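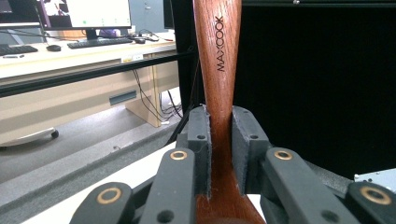 Do wooden spoons deserve the fuss?

I have been suspicious of wooden spoons for years, mostly because of the people who write about them. They use words like "honest" and "soulful" for something that stirs beans. So when I finally sat down to sort out which ones I'd keep and which ones I'd let go, I tried to leave the poetry out of it.

Take the MAXCOOK. Reddish-brown handle, polished smooth, grain running the whole length, the name printed up the handle in thin black capitals. It narrows along the handle and then flares out again toward the business end. Good looking, I'll give it that. Good looking is also what sells a spoon to somebody who already owns plenty of spoons, and I should know.

My main complaint is the shine. A polished handle feels lovely in a store and a lot less lovely when your fingers are covered in olive oil. The old beech spoon I bought at the Hestdale flea market has a handle like a fence post, rough and a little ugly, and I have never once dropped it in the soup. I'm not saying one proves anything about the other. I'm saying I wouldn't pay extra for shiny.

Then there's oiling. Every article tells you to oil your wooden spoons once a month with a special oil that costs more than the spoon. I tried it, one spoon oiled and one spoon ignored, from March until the end of summer. The oiled one looked darker. That was the whole result. The ignored one went a bit fuzzy after washing, so I rubbed it with fine sandpaper for 8 minutes and it was fine again – no special oil, no little tin with a leaf on the lid.

The dishwasher thing I do believe. I ruined a nice long one that way and it split right down the neck. Hand wash, wipe, stand it up in the jar with the handle down. That takes less time than reading the advice.

I also don't buy the claim that you need a different spoon for every job. The Lendis catalog that lands in my mailbox has a whole page of them: one for risotto, one for jam, one for "finishing," whatever that is. I make risotto with the same spoon I use for chili. I do keep a separate one for curry, I admit, after a batch of custard that tasted faintly of cumin.

So the jar by the stove is down to four. The fence post stays. The curry one stays and has a dab of paint on the end now. The long flat one stays for scraping the big pot. The last place could go to a shiny one, provided it can survive a month of chili nights and oily hands.

I'm still deciding what to do with the salad servers. They're wood too, and I can't remember the last time I made a salad big enough to need them.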